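Ticket: Koller split keyboard, left half drops keys
Status: Solved
Opened by: Yolanda Haddad
Date: 28/06/2022

Yolanda Haddad wrote:
First off, I love this keyboard! My wrists haven't felt this good in ages. But the left half has started missing letters when I type fast, mostly E and D. Firmware is 2,997. I've tried two USB ports and a different cable, same thing. The tilt feet are up at 11 degrees, if that matters.

Hashini Paul (Hillanetti support) wrote:
So glad you're enjoying it! Could you open Tandent, go to Key Timing and tell me what the debounce number says? Also, are you using the Kikis wrist pad with it?
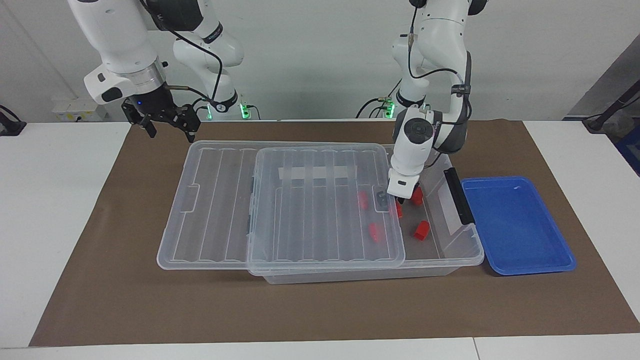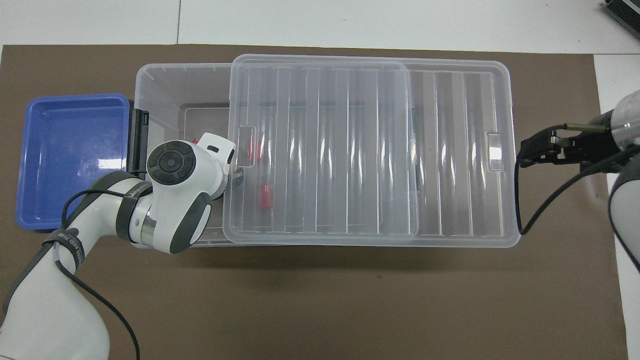
Yolanda Haddad wrote:
Debounce is 500! I must have bumped the slider when I was setting up my layers. And yes, I have the pad, it's great.

Hashini Paul wrote:
Oh, that'll do it! Please set it to 6, click Save to Board (closing the window doesn't save it) and unplug the left half for a moment. Then try the typing test on the same tab.

Yolanda Haddad wrote:
Wow, night and day. I ran the test three times at full speed and every E and D came through. Thank you so much!! One small wish: could the slider show a warning when it's set that high?

Hashini Paul wrote:
Great idea, I've passed it to the Tandent team. They're planning an update for September. Closing this one, but reply any time and it'll reopen.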